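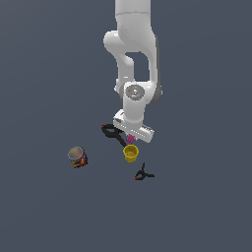

White arm on plain gray, rendered.

Inora Trackside Support
Ticket: Logger reports 2,513 laps in one practice session
Opened: October 2023
Product: Inora data logger, GPS lap timing enabled
Customer: Gemutberg Racing, club endurance entry
Reported by: Sevim Değirmenci
Assigned to: Kavitha Varghese
Priority: Normal (customer selected "Race-stopping", then "Cosmetic", then rang us)
Status: Closed, with one item passed to the software group

Original report (Sevim Değirmenci)

We tested at Burndale and came home with data from both cars. Car 1 looks fine. Car 2 completed, according to your logger, 2,513 laps before lunch. The best of them took less than a second. I showed this to the driver and he asked whether it counted as a lap record.

Speed, rpm, oil pressure and throttle all look normal. Only the laps are wrong. Same model of logger in both cars, same firmware, same track file, or so I was told by the person who loaded it, and that person was me. Antenna is on the roof, clear of the radio. I've swapped the antenna cable already, so please don't make me do it again.

Also the fuel-per-lap figure is now so low that my boss wants to know if we can keep it.

Reply 1 (Kavitha Varghese)

Hi Sevim, thanks for the report. I'm afraid we can't guarantee the fuel figure.

Could you send me the following from car 2:

The raw session file, before any laps have been deleted.
The configuration file from the logger, pulled off the unit itself and not from the laptop.
The track file, same rule.
A note of where the car was parked when it wasn't running.

Please leave the antenna cable alone. It has suffered enough.

Customer update

Files attached. The car was in the garage, where we keep it. We had the end bay, the one nearest the start line, and the door was open. The logger stayed on the whole morning with the battery charger connected, which I suppose was my idea too.

I did try a few things before opening this and should have said so:

Power cycled the logger. The lap count went back to zero and then set off again while I was looking at it.
Reseated the antenna connector.
Turned off the predictive lap timer on the dash. The driver was happier but the laps kept coming.
Reinstalled the analysis software on the laptop. This did nothing except lose my color scheme, and I'd like that noted.

Internal note (Kavitha Varghese)

Raw file opens without errors. Satellite lock is good on the circuit and poor in the garage, as you would expect under a metal roof. Plotted the position of every lap trigger. There's a tidy little cluster on the main straight, one for each time the car went by at speed, and then there's a great furry blob on top of the pit building. Nearly all of the laps are in the blob. The car was stationary for every one of those.

So the position wanders a few feet this way and that while the car is parked, and something thinks the finish line runs through the garage. Ruled out antenna, cable and receiver. Moving on to the track file.

Reply 2 (Kavitha Varghese)

Hi Sevim, found it, I think. Could you open the Burndale track file on car 2 and read me the value in the box marked Line Width?

Customer update

It says 213.

Reply 3 (Kavitha Varghese)

That's 213 meters. Your finish line begins somewhere in the infield, crosses the track, crosses the pit lane, goes in through the front of your garage and out through the back, and stops in what the map says is a parking lot. Any vehicle with one of our loggers could have set a time out there while looking for a space.

I suspect it was meant to be 21.3, and that is what car 1 has. When the car sits in the end bay it is sitting right on the line, and every time the GPS position drifts across, the logger scores a lap. The direction check should catch this, but it's switched off in the same file. The minimum lap time would have caught it as well. That's set to zero.

To fix it on the car:

1. Connect to the logger and open Track Setup.
2. Set Line Width to 21.3.
3. Turn Direction Check on.
4. Set Minimum Lap Time to something a bit quicker than the car could ever manage. Be generous to the driver, but not that generous.
5. Send the file to the logger and wait for the light to go steady before you pull the cable.

Steps 3 and 4 are worth doing on car 1 as well.

To repair the session you already have, load the corrected track file in the analysis software and choose Recalculate Laps. Do this on a copy. The channels themselves are all good, so you haven't lost any running.

Customer update

Ah. That file came from our June test. We ran a Sezer dash in car 2 back then, and I typed the track settings across by hand, in the truck, with gloves on. The decimal point presumably stayed in the truck.

Recalculated the copy and it now shows a believable number of laps with believable times. Fuel per lap has gone back up. I've told my boss and he took it as well as could be hoped.

One question. The total on the logger's service page for car 2 still says 2,774 laps, and it's telling me the engine is overdue for a rebuild. I'd prefer not to rebuild it on the say-so of a parked car.

Reply 4 (Kavitha Varghese)

Recalculating on the laptop doesn't touch the service counter on the unit. Go to Service, then Counters, then Edit, and type in the right total from your own run sheets. It'll ask for the team password. If you go by engine hours instead, those come from rpm and were never affected.

The reminder goes away the next time you power up. Please don't rebuild anything on its account.

Customer update

Counter fixed, reminder gone. We ran the car in the yard with the logger on and left it there all afternoon — zero laps, which is the correct number of laps for a yard. Happy for you to close this.

Could I make one suggestion? A box that will accept a finish line longer than some paddocks might want to ask if you're sure.

Closing note (Kavitha Varghese)

Root cause: Line Width entered as 213 in place of 21.3, with Direction Check off and Minimum Lap Time at zero. Hardware OK, nothing returned.

Passed to the software group: warn on very wide finish lines. Also asked whether the color scheme could survive a reinstall. They have marked the first one as planned and the second as "working as designed".

Ticket closed.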